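Robotics and Automation > Papers > Full text
Search this site Enter keywords Go

3.2 What the demonstrations do and do not cover

The Naltano set contains 1564 demonstrations of household tidying, recorded with head-level cameras over a plain table. It is often cited as broad. We are less sure. When we sorted the recordings by task, 600 were folding tasks, and most of those used small fabric items that a person can flatten with two hands in a few seconds. A policy trained on them may learn where hands tend to go over a dark tabletop and little about cloth.

The written protocol, which we took over from the Thiele group with few changes, asks the demonstrator to smooth the item before each fold and to leave other objects on the table where they are. We doubt that either rule helps. Smoothing hides the wrinkled states that a learner most needs to see, and objects that never move turn into landmarks. Almost 100 of our own trial recordings had to be relabeled when two annotators could not agree on where smoothing stopped and folding began.
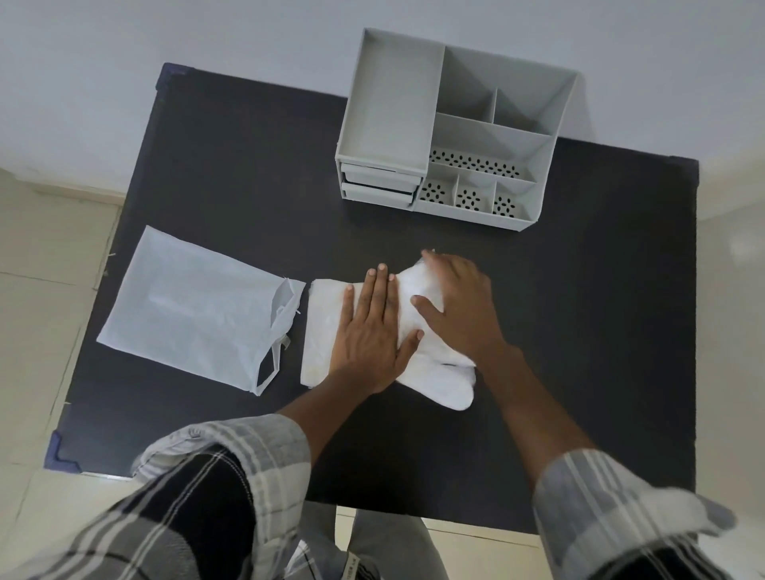 Figure 4. Folding demonstration: both hands on a white fabric item, with a grey non-woven bag and a desk organizer on the same tabletop.

The same problem shows up in the labels. Edoditz, the annotation tool we used, allows one verb per segment, so a press, a tug and a fold made in a single motion all become "fold." Its agreement score looks good for that reason, and we would not read much into it. We held out 36 recordings and labeled them again by hand with finer verbs. Agreement fell, and the boundaries moved enough to change which segments counted as successes.

Grernavov, the baseline policy, was trained on the coarse labels only. Its reported results should be read with that in mind, and we make no claim that more recordings of the same kind would improve them.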